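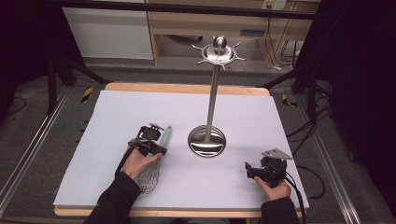

*Whisk in the left gripper, utensil stand in the middle, all six hooks still free.*

**Budgeting a second pair of grippers – talk me out of it (or into it)**

**mostly_shims** wrote:

Small kitchen-tasks project, one station, one pair of hand-held grippers, both wired. I have money left that has to be committed by the end of the budget year, and the end of the budget year has started making eye contact.

Options as I see them:

- A second matched pair from Jestach, 388 per gripper, cables extra because of course they are
- One spare gripper plus a drawer full of fingers and pads
- A proper height-adjustable table from Vinow, which would make my back happy and do nothing else

I lean toward the second pair. We lose whole afternoons when one side goes down. What would you buy?

---

**torque_and_cheese** wrote:

Pads. Pads, pads, pads. You are pricing the printer and forgetting the ink.

We went through 40 foam pads between March and now on one station, and ours is mostly doing cups. Thin metal handles and wire are worse. Get the pads in the budget first and see what's left. Then cables. Then you can look at the shiny stuff.

---

**gantry_gus** wrote:

Disagree with the above, respectfully and at length.

Pads are cheap enough to hide under consumables. Nobody has ever been refused a bag of foam. A second gripper is a capital item, and if you don't ask now you'll be asking again next year with a form twice as long. Buy the big thing while the window is open.

Also, Jestach quoted us 388 too, then knocked it down when we asked for four. Ask for four.

---

**mostly_shims** wrote:

> Ask for four.

I have the budget for two and the desk space for one and a half, Gus.

Fair point on the pads though. I went and looked at what I've spent, and it's 164 on pads and threaded inserts so far, filed under "misc." Misc is now my third largest category. The other thing I hadn't priced is props. Every task wants its own little pile of kitchenware, and the steel bits add up faster than you'd think. Current task is whisk and dish:

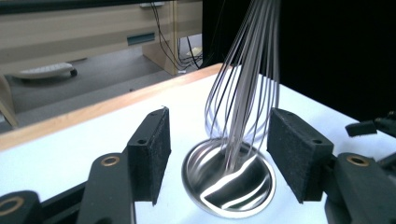
**Braltis_refugee** wrote:

Props are where our budget went to die. We put 70 down for "assorted utensils" and burned through it before the second task. Now I budget props per task, with a duplicate of everything, and I buy the duplicates on the same day. If you go back in two months the store has changed the handle color and you have a whole new whisk to argue about.

On the main question: one spare gripper, not two. You said one side goes down. Has it ever been both?

---

**mostly_shims** wrote:

Once. I stepped on a cable.

---

**Braltis_refugee** wrote:

So that's one spare gripper and a cable tray.

---

**gantry_gus** wrote:

One spare only works if the left and right are interchangeable. On the older Nakajima ones the mounts are mirrored, and a spare left is a paperweight when the right dies. Check before you order. Ask me how I know, or don't, I have a very nice paperweight.

---

**torque_and_cheese** wrote:

Gus making the case for pads without noticing.

---

**mostly_shims** wrote:

Checked with Jestach. The bodies are the same either side, only the top plate changes, and they'll throw in the second plate if I order before the quote runs out. So the list is now:

1. One spare gripper, both plates
2. Two spare cables and a tray to keep my feet away from them
3. Pads, under their own line, with a name and everything
4. Props per task, doubled

Table is off. My back has been informed.

---

**gantry_gus** wrote:

You'll want the fourth gripper by spring. Bookmarking this so I can be unbearable about it.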